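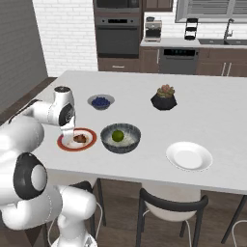
5.3 Failure Analysis

We ran 400 simulated episodes of the plate-to-plate transfer task with the Brakik controller and reviewed every episode that ended in failure. Most were ordinary missed grasps. The arm closed its gripper beside the food item, lifted, and carried nothing to the second plate. A smaller group was more serious, and we treat it separately.

In 25 episodes the gripper pressed down on the rim of the source plate. Figure 6 shows the arm low over the red-rimmed plate, with the food item beside the gripper tip. In this part of the motion the vertical target comes from the estimated height of the item alone. The planner has no term for the rim. When the item lies right of the plate's center, a small lateral error can put one finger over the rim while the height target still refers to the plate's inner surface. The arm then keeps pushing until the force limit ends the episode.

Figure 6. Approach phase of the transfer task in the Cikari kitchen. Bowls of food and a potted plant share the table with the two plates.

The force limit did not trip as early as we expected. Contact force was averaged over a window of 50 control steps, a setting carried over from the Tralen tabletop tasks, where the arm moves more slowly. On a real arm this delay could crack a plate or throw it off the table. Onyekachi Bashir traced the problem by replaying the logged joint torques without the filter. The unfiltered signal crossed the limit well before the stop command was sent.

We shortened the window to four steps and added a rim clearance check to the descent. We then reran the 25 episodes from the same starting states. Rim contact still occurred in some of them, but the arm stopped before the plate moved. The shorter window also caused false stops during fast transfers, and we have not solved this. All results in Section 5.2 use the original settings.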